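Come drive our grippers: participants wanted for a side-by-side test, September
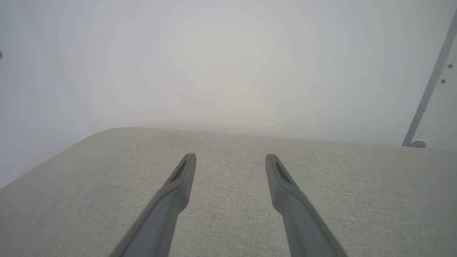 The view you'll be steering by: slotted fingertips over the woven cushion.

Hi! I run the gripper bench at Wandisia, and I'm looking for people who don't work with robots to come in and spend a session driving one. I've been putting two sets of fingers through their paces for months now and I've gotten so used to both of them that my own scores are pretty much worthless. I know which way each one pulls. I correct for it without thinking. So I need fresh hands, and maybe they're yours.

The study is called Sanna, and it compares two finger designs (and two controllers, more on those in a minute) on jobs involving soft things. Hard boxes are easy to grade. Cushions, folded cloth and floppy bags are where people start muttering at the screen, and the muttering is sort of what I'm after.

What you'd be doing

You sit at a desk in the next room with a controller in your hand and a live picture from the small camera at the wrist. You can't see the arm directly. Everything you know about where the fingers are, you know from that picture, and on pale upholstery it can be surprisingly hard to judge how far you are from the fabric. I've pushed straight down into a cushion more times than I'd like to admit.

You'll get 13 short tasks per finger set. Pick a washcloth up off the seat and put it in a bin. Pinch a cushion by its corner and lift. Turn a small bag over. Then we swap the fingers, you get a break and a snack, and you go again. Half of the group starts with the slotted fingers and half starts with the Nolalness pair, which are flat and wide and feel completely different (you may love them, plenty of my coworkers do).

The two controllers are a handheld one with a trigger and a tabletop one we call Asevska, a knob on a heavy base that you push and twist. You'll use just one of them. I'll assign it when you book, so please don't ask to switch!

After each task you give me a score for how much in control you felt, from 0 to 100, and then you tell me whatever comes to mind. I write all of it down. The scores are useful but the comments are what I end up reading over and over. Someone in the pilot told me the trigger felt like a bad stapler and I have been thinking about that ever since.

Who I'm looking for

Anyone 18 or older who can sit at a screen for a couple of hours with breaks. You don't need any technical background, and if you've driven a robot arm for work or school, I'm afraid I can't use you this time. Gamers are fine. People who have never touched a game controller are also fine, and I'd really like more of you because the pilot group leaned heavily the other way.

Left-handed folks, please sign up! The handheld controller works in either hand and I have almost no left-handed data. Glasses and contacts are no problem. If you have a hand or wrist injury that's bothering you right now, wait for the next round.

What it pays

You get a flat $100 for the session, paid at the end of it, and you keep the full amount even if you decide halfway through that you've had enough. Parking is free in the lot behind the building.

When and where

Sessions run throughout September. Morning ones start at 9:30 a.m. and afternoon ones at 1:30 p.m. We're in Room 627 at Wandisia. Take the elevator up, turn left, and knock loudly, the fans in there are noisy. Only one participant comes in at a time, so you won't have an audience apart from me.

What I record

I save the wrist camera video, the movements of the controller, your scores and your comments. There's no camera pointed at you and no audio recording. Your name stays on the payment form and nowhere else, and your results go under a number. If you change your mind later, tell me your number and I'll delete your session.

How to sign up

I have 11 spots left. Use the contact form on the Wandisia site, choose "Sanna study" from the menu, and tell me three things: whether mornings or afternoons suit you, which hand you write with, and whether you play video games (never, sometimes, a lot). I answer everyone, usually within a couple of working days. If the spots are gone by the time I get to you, I'll ask if you want to be on the list for the camera comparison we're planning next.

Wear something with sleeves you can push up, and eat first if you're coming in the morning. The snacks are mostly pretzels.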